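Puertas abiertas en el aserradero de Sirnlow

Llevaba dos años queriendo ir y siempre me enteraba cuando ya había pasado. Este noviembre me apunté con tiempo, madrugué un domingo (¡un domingo!) y me planté en la puerta de Mäkelä a las nueve, con un frío que pelaba y un café de gasolinera en la mano.

Para quien no lo conozca, Mäkelä es el aserradero que hay a la salida de Sirnlow, pasado el puente, según se va hacia Falwood. Desde la carretera solo se ven las pilas de troncos y el tejado, y por dentro es mucho más grande de lo que yo imaginaba. Nos repartieron en grupos de 31 personas, nos dieron un chaleco enorme y unos tapones para los oídos, y hala, al patio.

Lo primero que te llega es el olor. Yo me habría quedado allí media mañana, entre el serrín y la corteza, pero el grupo avanzaba. Nos enseñaron cómo clasifican los troncos por grosor y después la sierra grande, que hace un ruido tremendo incluso con los tapones puestos. Los niños, encantados. Yo, un poco menos.

Lo que más me gustó fueron los secaderos. Pasas por delante de unas puertas altísimas y te cuentan que la madera se tira semanas ahí dentro, perdiendo humedad poquito a poco, y que si se corre demasiado se raja. En el almacén de al lado guardan 3.000 tablones ya listos, apilados con listones entre medias para que corra el aire.

De ahí pasamos a la parte de encolado, donde juntan tiras estrechas para sacar tableros anchos. Me explicaron que se va mirando el dibujo de cada tira antes de pegarla y desde entonces no paro de fijarme en las encimeras de todo el mundo.
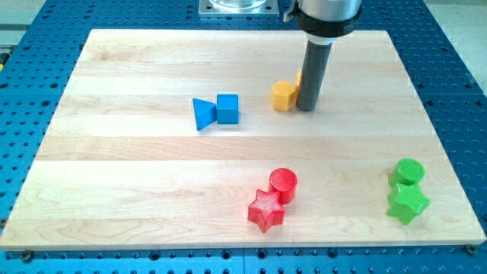

Tablero de arce encolado, con las juntas a la vista.

La visita acaba en la tienda, claro. Venden recortes al peso y yo salí con una bolsa que casi no podía cargar (algo haré con ellos, digo yo). También había sopa de calabaza y bollos de una panadería de Mitivholm, riquísimos, aunque la cola era larga y cuando me tocó ya no quedaban de canela.

Cosas prácticas por si os animáis: hay 200 plazas en total y se acaban pronto, el aparcamiento es de barro puro y conviene llevar botas. La entrada es gratis. El autobús de Falwood para en el puente, pero los domingos pasa poquísimo, así que mirad bien el horario de vuelta. Yo lo perdí y me tocó esperar al siguiente abrazada a mi bolsa de recortes.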